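Two Arms and a Dish Rack: Your Questions Answered

I've been building a two-armed dish-loading robot in a shared workshop, and the same questions keep landing in my inbox, so I finally typed the answers up in one place. I'm a hobbyist with a day job in payroll. Take my advice with that in mind! I'll keep adding to this page as people ask new things.

What is this project, exactly?

It's called Potis. Two small robot arms sit side by side at a table, and the goal is for them to pick up plates and stand them in a wire dish rack without me touching anything. I started it in my spare bedroom, then moved it to Saha, the shared workshop I pay a monthly membership at, once the spare bedroom got too small to open the closet door.

Why dishes?

I hate doing dishes. Also, plates are a really good problem. They're flat, so there's no handle to grab. They're slick. They have to go from lying down to standing on edge, and the slot they're going into is barely wider than the plate is thick. If you want a task that looks easy and then eats your whole winter, I can recommend it.

Why two arms? Couldn't one do it?

One can do it some of the time. My first version had a single arm, and it was okay at picking up a plate that was already near the edge of the table, where it could get a finger underneath. In the middle of the table it mostly pushed the plate around like an air hockey puck. With two, one arm can tip or steady the plate while the other one gets a grip. It's also twice the wiring, twice the calibration and twice the number of things to bump into each other, so if you're just starting out, please build one first and live with it for a month or two.

What does it run on?

The control software is called Nedamico. It's my own pile of Python and it isn't pretty. It does three jobs: it reads the joint positions, it sends new ones, and it saves everything to disk so I can train on it later. I don't have a release yet. I keep promising one and then finding another place where I hard-coded a folder name from my own laptop.

How does it learn to do the task?

By copying me. I drive both arms by hand with a pair of small leader arms, and the software records what I did along with the camera view. Then a model trains on those recordings and tries to do the same thing alone. I have 3,580 recorded runs saved and I used 3,000 of them for the current model. The others got tossed for boring reasons - a camera that went to sleep, a run where I bumped the table, a run where I sneezed and flung a saucer.

How well does it work?

On my last full test it got the plate into the rack 87 times out of 100. I was thrilled! The 13 misses were mostly plates that went in crooked and leaned on the next divider, plus a few that never left the table at all. I should say those were all plates the model had seen in training. New plates are worse, and bowls with steep sides are a lot worse. I haven't even tried mugs.

Do you use real plates?

Yep, real ones, mostly thrift store. I tried plastic picnic plates for the first few weeks and had to start over, because they flex when you squeeze them and the model got used to that. I like mixing patterns and rim shapes too, so it can't just memorize one look. The sunburst one is my favorite and I'd be sad if it broke.
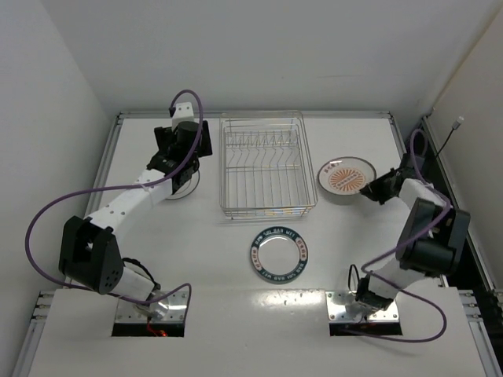
Killero wrote in after reading an earlier version of this page to say that shiny glaze had wrecked a whole month of recordings on a similar build, and that the fix was moving the lamp, with no code changes at all. The note went on to say that a sheet of baking parchment taped over the light works nearly as well as a real diffuser, as long as the bulb is an LED and stays cool. I tried the parchment and I'm a convert. My detections on white plates used to jump around every time a reflection crossed the rim, and now they mostly sit still.

What's the table and frame made of?

White tabletop, aluminum rail around it. I went with rail because I change my mind constantly and it lets me slide things over and tighten them down again. I'd pick a white or light gray surface only if you have your lighting sorted out. If I did it over I'd probably go for something matte and a little darker.

The walls are plain on purpose. At Saha there are people walking by all day long, and before I closed the sides in, the model seemed to care a lot about whether somebody was standing at the laser cutter. Now it doesn't get to see the laser cutter.

How do you keep the cables from getting caught?

Badly, for a long time. The rule I use now is to move each joint by hand through its whole range with the power off, and watch the cable the entire time. You want enough slack that nothing pulls tight at the far end of a reach, but if the loop is too big it'll drag across the table and take a plate with it. I tie the cable to the forearm so the elbow can bend without yanking on the wrist. Bright-colored cable helps more than I expected, mainly because I can tell at a glance where it's gone.

If you only do one thing, check the cable at the wrist. That's where I've broken two connectors.

How are the arms held down?

Metal mounting plates and screws. Clamps were fine for slow moves, but any time an arm stopped short, the whole base shifted by a hair. You won't notice a hair. Your calibration will. After I screwed the bases down I went from recalibrating every session to doing it every couple of weeks.

Is it safe to stand next to?

The arms are small and I keep the speed down, but they can still pinch, and a plate can still get thrown. I wear safety glasses when it's running on its own. There's a big power switch that I can hit without reaching past the arms, and I'd put that in before you put in anything else. Saha also asks that I stay in the room while it's powered, and I'd do that anyway. No kids' fingers near it, please, and no cats. I've had two separate emails about cats.

What did it cost?

More than a dishwasher! I quit keeping the spreadsheet in April when I started leaving things out of it so I'd feel better. The arms were most of it. The rack and the dishes were the cheap part. If you're on a tight budget, buy used servos, borrow a computer for the training, and don't buy a fancy camera until you know what the cheap one can't do for you.

How long did it take to build?

The hardware took me a few weekends. Everything since then has been recording, fixing, and recording again. I usually get in an hour or so after dinner, and a good evening is one where I don't have to take anything apart. Recording is dull, so I put a ball game on the radio and try not to look up when there's a home run.

My gripper keeps dropping plates. Any ideas?

A few things to try, in the order I'd try them. Clean the fingertips with rubbing alcohol. Put something grippy on them - I've had good luck with strips of silicone baking mat. Then look at where you're grabbing. I was going for the very tip of the rim and the plate would pivot right out, and moving the grasp in by the width of a thumb fixed most of it. Squeezing harder was the first thing I tried and the least useful. It just made the motors hot.

Does the rack move?

It does if the arm leans on it. An empty wire rack weighs next to nothing, so a plate that catches on a divider will shove the whole thing backward. Little dabs of museum putty under the feet hold it well and peel off clean. I also record with the rack in slightly different spots, so the model has to look for it.

Can I come see it?

If you're a Saha member, sure, I'm usually there after 7 p.m. and happy to talk your ear off. If you're not, the workshop does an open evening every month and I try to have Potis running for it. Bring an ugly plate if you've got one. I'm always short on ugly plates.

Will you build one for me?

No, sorry! I barely have time for mine. I'll gladly answer questions though, and if you get stuck on wiring, send me a photo along with the question. It saves us both about four emails.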